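Clatesov Home Help — Cleaning and Surfaces

Marker on a big sheet of glass, and I don't believe the internet

Posted by Hala Mahasneh
16 January 2025

I have a large pane of glass with black marker scribbled on it. Big loopy strokes with a long tail. It's been on there since August. I would like it off before the pane goes back into use as a desk top, and I would like to not ruin the glass getting there.

I've read the usual advice and I have my doubts about most of it. Toothpaste? Really? One page told me to use hairspray, another told me hairspray was the worst thing I could do, and both had a row of five-star comments under them that read like they were written by the same person. A neighbor swears by a razor blade. I have seen what his shower door looks like.

So far I've tried dish soap and warm water and got nowhere. I also bought a bottle of Pustholm glass spray for $14, which claims to lift "all inks." It did not lift this one. It made the rest of the glass very shiny, so now the scribble stands out better than before.

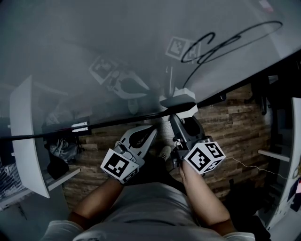

The scribble, upper right of the glass.

The floor under it is wood-look plank and I don't know what the finish is, so anything that drips is a worry too. I can't tell you what brand the marker was. What I want to know is what has worked for you personally, on glass, with old marker. Please don't send me a link to a list.

Fergal Lenihan

I did signs on shop windows for 20 years and took plenty of them off again, so take this for what it's worth.

Rubbing alcohol, the strong kind from the drugstore. Put it on a folded paper towel, lay the towel flat on the ink and leave it alone for 3 minutes. Then wipe toward the middle of the mark so you aren't spreading it. Turn the towel to a clean side and do it again. Most permanent marker comes off bare glass this way, old or new. If it's a paint marker, alcohol may only soften it, and then you need acetone or a blade.

Two cautions. First, find out whether there's a film or coating on the side with the ink. Look along the edge of the pane for a thin layer that stops just short of it. On a film I'd try alcohol on a corner first, and I wouldn't use acetone or a blade at all. Second, keep solvent off the floor. Some plank finishes go cloudy from a single drip. Lay down an old towel, or move the pane somewhere you don't care about.

Your neighbor probably scraped dry. A new blade on wet glass, held low and pushed one way only, is fine on ordinary glass. I'd be more careful with tempered, which can have tiny specks on the surface that the blade picks up and drags along. That's where the long scratches come from.

I agree with you on toothpaste. It's an abrasive, and whatever it does to ink it can also do to a coating.

Bilal Nseir

just go over it with a whiteboard marker and wipe, works every time. takes 25 seconds. no idea why people make this complicated

Widad Zoubi

"Every time" is a stretch. The whiteboard marker trick works because there's solvent in the ink, and there isn't much of it. I've had it work on fresh marks and do next to nothing on ones that had been sitting for months. It costs nothing if you have one in the drawer, so try it on the end of that long tail, but I wouldn't do the whole scribble that way. You can end up with a gray smear that needs alcohol anyway.

I'd go with Fergal's method. My only quarrel is with the paper towel, which left lint all over mine. An old cotton T-shirt did better.

Hala Mahasneh

Thanks. No film along the edge that I can find, but I'm going to check again in daylight before I put anything on it. Whiteboard marker on the tail: it took off a little and left a smear, as Widad said. Alcohol is next, with towels down.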